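Chapter 4

Gathering Examples

In which we leave the mathematics alone for a while and ask where the numbers come from

By the end of this chapter you should be able to plan a modest collection of demonstrations, keep a sensible record of it, and decide which examples to leave out before training begins.

The last chapter ended with a learning system that could, in principle, copy almost anything it was shown. We were rather casual about the showing. We wrote "given a set of examples" at the top of the page and hurried on to the interesting part, as textbooks tend to do, and I am as guilty as any other author. I should like to make amends now, and to spend a good long while on that one little phrase, for I have come to think that most of the trouble in robot learning (and a fair share of the pleasure) is tucked away inside it.

Suppose we want a pair of arms to help at a table where food is being prepared. Writing down rules for such a job soon becomes miserable. How firmly should one hold something soft? What should the second arm be doing while the first one reaches past a plate? A person settles these questions without putting them into words, and so we ask a person to guide the arms through the job, again and again, while the joint positions and the camera views are stored side by side. Each complete attempt is called a demonstration, or an episode.
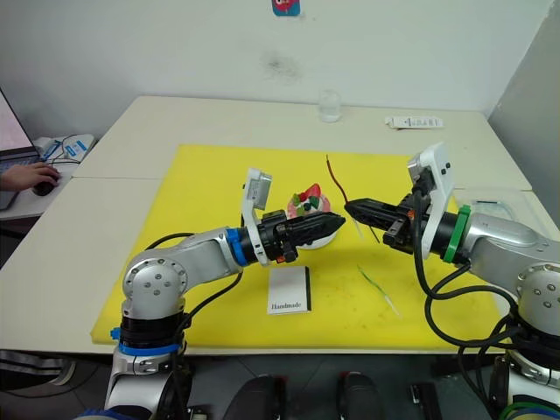 How many episodes do we need? Students always ask, and I always disappoint them a little. The Cletden set, which we shall use for the exercises, holds 2,000 episodes of short tabletop tasks. The Climside set holds 3,000 and is, for our purposes, the less useful of the two. Its collectors kept every object in the same spot from the first day to the last, and a system trained on it becomes quite lost when a plate is moved a hand's width to the left. We shall look at both sets closely in Section 4.3, and I hope you will grow as fond of their oddities as I have.

Variety, then, deserves as much planning as quantity. Before you record anything, write down what will change between episodes: where things are placed, how the room is lit, which arm moves first, who is doing the guiding. Then write down what will stay the same. It is a dull half hour's work - I have skipped it myself, and been sorry by June.

We must also talk about failures. In the Cletden set, 98 episodes carry a label saying that the task was not finished. Yazıcı's method, which we meet in Section 4.4, throws such episodes away before training. Inder's method keeps them and gives them a smaller weight, on the grounds that the first half of a failed attempt may be perfectly good. Each has its merits, and you will try both in Exercise 2.

Do have a notebook beside you as you read on. Section 4.1 begins with the humblest matter of all, deciding when an episode starts and when it stops.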